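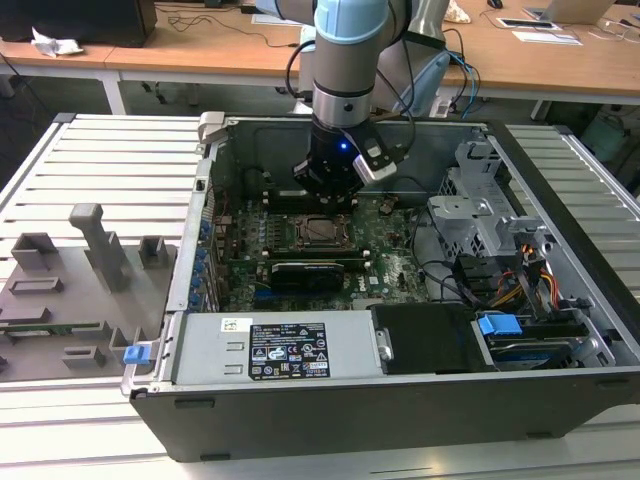 Who should pay when a household appliance can no longer be repaired for want of a part? The manufacturer should, for as long as the appliance could reasonably be expected to last.

The Senville Consumer Council has held this view since February, when it reviewed 26 complaints from local residents. In 17 of them the machine was sound apart from one component – a door latch, a pump seal, a control knob – that the maker had stopped supplying. Most owners were told to buy a new model.

Manufacturers object that warehouses cost money. They do, and the Council does not ask that parts be kept forever. It asks that supply continue for at least five years after the last unit is sold, and that drawings be released to independent shops once it ends.

A town of modest incomes should not be expected to replace washing machines on a supplier's schedule. The Council invites written comments on the proposal before its next public meeting.

Loubna Badawi
For the Senville Consumer Council
September 24, 2026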